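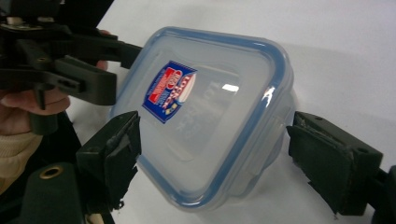 Item 1. Consent notice for the Avov resident app. The present notice is 3 screens long and does not tell people that their contact lists are copied to Claltley when they sign in. Eero Peltonen said the notice should work like the label on a clear food container with a blue seal around the lid: printed, on top, and seen before anyone opens it. Members agreed that the sentence on contact lists will go first, ahead of the welcome text. Peltonen to circulate new wording.

Item 2. Accounts affected. Claltley has confirmed in writing that 2230 Brirville accounts were included in the file passed to Ruotsalainen, a survey firm. Names, email addresses and street names were in the file. Passwords were not. Claltley could not say whether Ruotsalainen had made copies. The question will be put again, with a request for a signed statement of deletion.

Item 3. Letters to residents. So far 70 residents have written in. Most ask whether they were in the file, and a few want their accounts closed. It was agreed that every account holder on the list will get a letter by mail as well as an email. Printing 3000 letters was approved, to allow for households with more than one adult. The draft is to be cut to one page and the legal references moved to the back.

Item 4. Contract. The contract with Claltley allows sharing "for service improvement." Members did not accept that a survey firm falls under this. No vote was taken on ending the contract. The town attorney will be asked for a written opinion. Contact list uploads stay switched off until it is received.

Item 5. Minutes of the previous meeting. Approved with one correction: the spelling of Ruotsalainen in item 2.

Meeting held 28 June 2022, Brirville.
Minutes taken by Eero Peltonen.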